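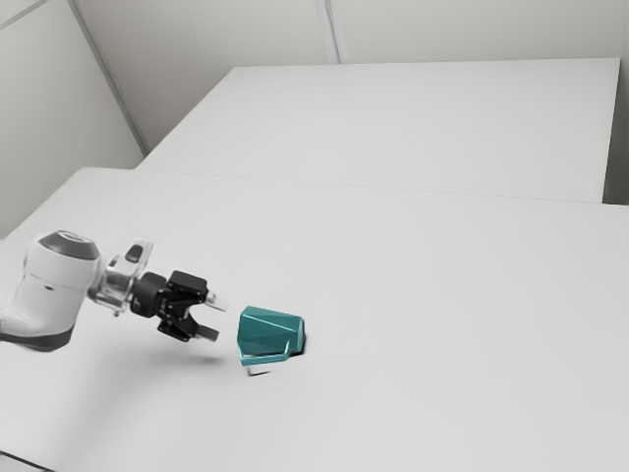 Tinidberg, 13 de febrero de 2021

Cuaderno del taller de procedimientos contables. Anotación sobre la conciliación de anticipos a proveedores.

Se retoma el trabajo pendiente con la cuenta de anticipos. En la anotación anterior quedó establecido que el saldo del mayor y el del auxiliar no coincidían, con una diferencia de 187 a favor del mayor. Se descartó entonces un error de transcripción en el asiento de apertura, extremo que hoy se ha vuelto a comprobar con el mismo resultado.

Método seguido. Se extrajo el auxiliar completo del proveedor Meesuk y se cotejó, línea por línea, con las órdenes de pago archivadas. A continuación se hizo lo mismo con Zondodlow, cuyos anticipos se registran en una subcuenta distinta por decisión de la administración anterior. No consta por escrito el motivo de esa separación. Manee Panyasiri recuerda que se adoptó al cambiar el plan de cuentas, pero no se ha localizado la instrucción correspondiente.

Resultado. La factura 302 de Zondodlow fue aplicada contra el anticipo en el auxiliar y, en cambio, en el mayor se contabilizó como gasto directo con abono a proveedores. El anticipo permanece por tanto abierto en el mayor, y figura además una deuda que el proveedor no reclama. El importe del anticipo es de 187 y explica la diferencia en su totalidad.

Asiento de corrección propuesto: cargo a proveedores y abono a anticipos a proveedores por 187. Concepto: «Aplicación de anticipo a factura 302, Zondodlow». Queda en borrador. No debe pasarse a definitivo sin la firma de Manee Panyasiri, por afectar a un período ya revisado.

Otras partidas. En el auxiliar de Meesuk aparecen dos anticipos sin factura asociada. Ambos tienen orden de pago y justificante bancario, de modo que el saldo es correcto, aunque su antigüedad aconseja solicitar al proveedor un extracto de cuenta. Se ha redactado la carta y está en la carpeta de salida. Si no hubiera respuesta antes de junio, procederá valorar su traspaso a deudores varios.

Respecto del proyecto Osteo, se ha advertido que tres recibos de entrega a cuenta carecen del número de orden en la casilla superior. Los importes coinciden con el banco. Se completará el número a mano, con fecha e iniciales de quien lo anote, y se conservará el original sin sustituirlo por un duplicado.

Observación sobre el formulario. El modelo vigente de solicitud de anticipo no contiene un campo para indicar la factura a la que habrá de aplicarse. Se propone añadirlo debajo del concepto, junto con una casilla de «anticipo liquidado» reservada a contabilidad. Manee Panyasiri prefiere que la casilla figure en el reverso; pendiente de acordar.

Comprobaciones realizadas al cierre de la anotación: suma del auxiliar por proveedor, conforme; suma del mayor con el asiento en borrador, conforme; extracto bancario, conforme, salvo una comisión aún no contabilizada que corresponde a otra cuenta y se anotará en su hoja.

Pendiente para la próxima anotación:
Firma del asiento de corrección.
Envío de la carta a Meesuk.
Numeración de los recibos de Osteo.
Búsqueda de la instrucción sobre la subcuenta de Zondodlow en el archivo de planes de cuentas anteriores.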